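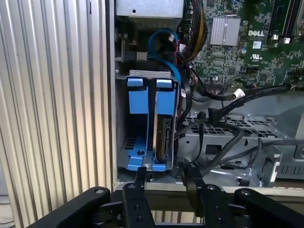

Amdale Hardware Reuse list
December 5, 2019
Re: Drives out or drives in?

An earlier message said:
> The Gelbridge towers are easy. Leave the disks where they are, wipe them
> over the network and send the lot on to Sestis. The blue carriers only
> get broken if people fiddle with them. Up to 50 machines a day, no
> trouble at all.

I'm not convinced. We have 265 of these Dells on the sheet, and I'd like to know how a network wipe deals with one that won't start. Last March we had 11 that wouldn't, and they sat under a bench at Goh until they were forgotten.

As for the carriers being fragile, I have yet to see a broken one. They are plastic, yes, but they're meant to come out by hand. What I do see is people leaving the cables plugged in and tugging.

What I'd suggest instead:

1. Mains lead out, side panel off, tower laid flat with the inside facing up.
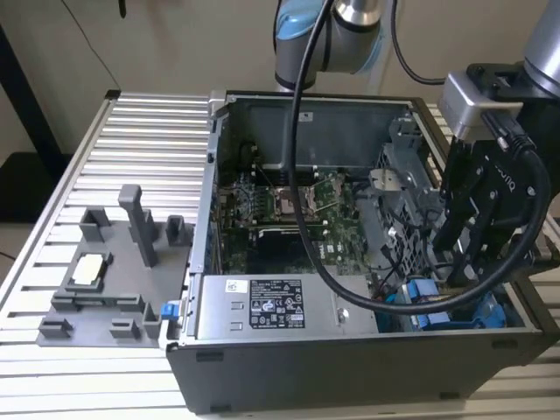 2. Unplug power and data from the disk. Check both carriers, as one may be empty.

3. Slide out the blue carrier with the disk still in it. Write the asset number on a label before you put it down anywhere.
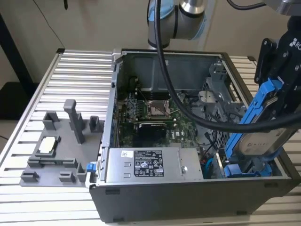
Hard disk in its blue caddy, with the tower open alongside.

Processors are another matter. If the socket is empty, put that on the sheet – Sestis will ask. A loose chip goes in a holder, lying flat, and I don't want to find any more in envelopes.

Fifty a day I'll believe when I see the sheet. Has anyone timed even 3 of them properly, start to finish, with the labels done?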